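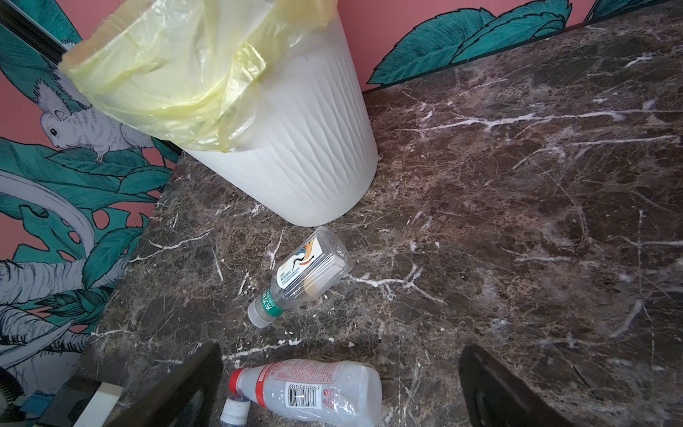 My cousin's landlord kept her deposit last May, and when she finally took him to small claims she walked in with a grocery sack of loose receipts. She won, but I've been fussy about court paperwork ever since! So when I had my own little dispute with Caltwood over a botched floor job, I did the sorting at home, and I started by clearing a stretch of counter. Mine is brown marble with white veins running all through it, and white paper shows up fine on it as long as you wipe off the crumbs first. I had 137 pages at the start and 2 copies of nearly everything.

Put things in date order before you do anything else. Emails too – print them with the header showing. Then number every page by hand in the bottom corner, in pencil, so you can change your mind.

Drafts are the sneaky part. I had 3 versions of my demand letter and almost filed the wrong one, so now I write DRAFT across the top of anything I haven't sent (big red marker, no mercy). Old drafts go in a separate folder until the case is over.

Make one set for the judge, one for the other side and one for you. And call the clerk about staples. Ours wanted binder clips.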